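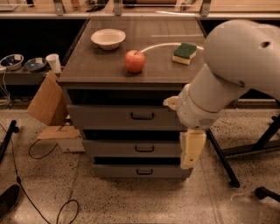
The robot's arm beside a three-drawer cabinet at Skotside.

Skotside says household robots still need work on small chores such as closing a drawer or clearing a bowl. The company plans to run 656 practice sessions on two tasks through June, up from 100 in its first round.
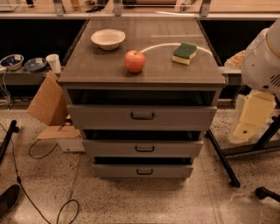

A bowl, an apple and a sponge on the cabinet top.

Brindik, which makes the control software, wants 3000 sessions before any home trial. It gave no date for a product.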